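3. Wiping and drying of shared tables

3.1 Setting and tables

The study ran in the dining rooms of two residential homes run by the same operator, Homia. Both rooms serve three meals a day and are used between meals for cards, crafts, visits. Tables get wiped after each meal and again in the evening. So four wipes a day at least, more when there is a spill. We took 26 tables in total, 18 in the larger home and the rest in the smaller one. Two types only. Type A, older, oiled wood top, bought from a local joiner (Berrada) before the present managers came. Type B, newer, lacquered, from the Grimamska catalog range. Tables with visible splits or with a repaired top were left out from the start.

Seating was not changed for the study. Residents mostly keep to the same chair, and asking them to move would have been a bad trade for cleaner data. This means the load on each table is uneven. Ends of the long tables are used less than the middles, and the middles are where the crumbs, the tea and the syrup go. We come back to this in 3.4.

3.2 Wiping routine

Staff used the routine they already had. Damp cloth first to take off food, then a detergent wipe (Clinel) over the whole top, then left to air dry. No rinse. The written instruction in both homes says to wipe in one direction, from the clean end to the dirty end, and to fold the cloth to a fresh face for each table. In practice, wiping in circles was common, mostly at breakfast when there is least time. We recorded the direction but did not correct anybody. Correcting staff in the first week would have given us a nice week and nothing else.

One change was made. On half of the tables in each home the air dry was replaced by a dry cloth pass straight after the wipe. Which half was drawn by lot, seperately in each home. Staff knew which tables were which, there is no way to hide it, a small colored dot was stuck under the rim on the short side.

Wood along the plank joints was our main worry. Moisture sits in a joint longer than on the open face of the plank, and a top that looks dry across the middle can still be damp along the lines. Long tables have more joint per seat than the small square ones, and a joint near the edge gets both the wipe and the forearm of whoever is sitting there.
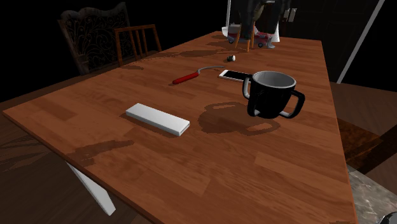

Figure 2. Long dining table with plank top and a pale leg.

Joint dampness was read with a pin-free meter at 5 fixed points per table, two on open plank and three on a joint. Readings were taken before the first wipe, right after it, and then at set times until the value was back to where it started or the next meal began, whichever came first. On Wednesday the evening reading was skipped in the smaller home (late supper, room in use for singing afterwards). Those cells are left blank in the table and were not filled in by any method.

3.3 Stickiness score

The complaint that started all this was not damp. It was that tables feel tacky. Residents say it, families say it, and the night staff put it in the log more often than anything else to do with the dining room. Tackiness can come from detergent left to dry in place, from sugar not fully lifted, or from the finish itself going soft. A meter does not tell these apart. We used a simple touch score, flat hand laid on the top and lifted, from none to strong, given by a rater who had not done the wiping. Same rater for all tables in one home. Raters swapped homes in October, halfway through, and the swap is in the model as a fixed term.

Agreement between the two raters was fair on type B and poor on type A. The oiled tops have more drag to begin with, even clean, and one rater clearly counted this as tacky while the other did not. After a short joint session with both standing at the same table the scores came closer. Scores from before that session are kept but reported apart.

3.4 Results

The dry cloth pass cut drying time on both table types. The gain was larger at the joints than on open plank, as expected, and larger on type A. Stickiness fell as well, though less, and on type B the drop was too small to say much about. Circular wiping went with higher scores wherever it was recorded, but it also went with breakfast, and breakfast is when the syrup is out. We cannot pull the two apart with this design.

Position mattered more than we had planned for. Points near the middle of the long side scored stickier than points at the ends, in both homes, with both methods. Adding seat use to the model took away part of the difference between homes, which had looked at first like a difference in staff skill. It was not, or not mainly. The larger home simply seats more people on the long sides.

Staff time went up by a little under the dry pass. Most of it is fetching the second cloth. Where a stack of dry cloths was put out on the serving hatch before the meal the extra time almost went away — this was the smaller home's own idea and we only noticed it in the timing sheets afterwards.

3.5 Limits of this part

Two homes, one operator, one detergent. No winter data, so heating and dry indoor air are not covered. The touch score is crude. We did not take swabs and make no claim at all on hygiene; a dry table is not the same thing as a clean one and the results should not be read that way. The oiled tops were all of similiar age and had last been re-oiled at a date the homes could not give us, so finish wear is in there somewhere, unmeasured. Section 4 deals with the same tables after re-oiling.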